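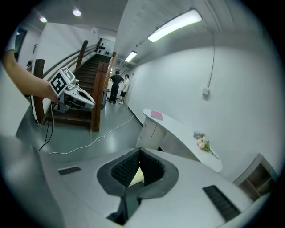
Vista desde la pinza derecha del kit. La izquierda, en la mano, con sus dos marcadores.

Puesta en marcha rápida del kit de pinzas de mano Vevano

Versión corta, el manual que trae la caja es eterno. Sirve para el juego de dos pinzas con cámara, el sencillo no lo he probado.

Antes de nada
Cargar las dos. Del todo. Con menos de 70 % la app Trunlow te deja empezar pero luego corta la grabación a medias y el archivo no se recupera. Me pasó dos veces.

Paso 1. Cables
Primero el cable a la pinza, después al concentrador. Al revés no la reconoce. Dejad holgura, que se pueda estirar el brazo sin tirar del conector. Y mirad por dónde va el cable en el suelo, sobre todo si hay escalera cerca.

Paso 2. Marcadores
Las etiquetas cuadradas en blanco y negro tienen que estar limpias y planas. Nada de celo encima, brilla y la app las pierde. Al agarrar la pinza, dedos fuera de la etiqueta grande. Si una se despega: repuesto Azar, el sobre trae 13, sobran.

Paso 3. Almohadillas
Las negras con puntitos en relieve, en forma de V. Encajan a presión, con un clic. Si no suena clic está mal puesta. Se limpian con cepillo seco, alcohol no, que las reseca.

Paso 4. Cámara
Gran angular, se ve parte de la propia pinza abajo y sale curvada. Normal. En Trunlow: Ajustes > Cámara > 60 fps. Exposición fija. Con fluorescentes en el techo probad antes un clip corto por si parpadea, a mi me tocó bajar el obturador.

Paso 5. Calibrar
Una pinza frente a otra, los marcadores mirando a la cámara contraria. Mover despacio hasta que la barra se ponga verde. Tarda casi 800 fotogramas, paciencia. Si se queda en amarillo, acercarse un poco y repetir.

Paso 6. Primera toma
Abrir y cerrar cada pinza tres veces, luego grabar. Corta, de prueba. Revisarla enseguida en el portatil y si hay saltos volver al paso 5.

Lo que no me gusta: el maletín Lurken se vende aparte y sin el las rejillas de ventilación cogen polvo. El soporte contesta, pero tarda. Actualizaré cuando salga el firmware de enero.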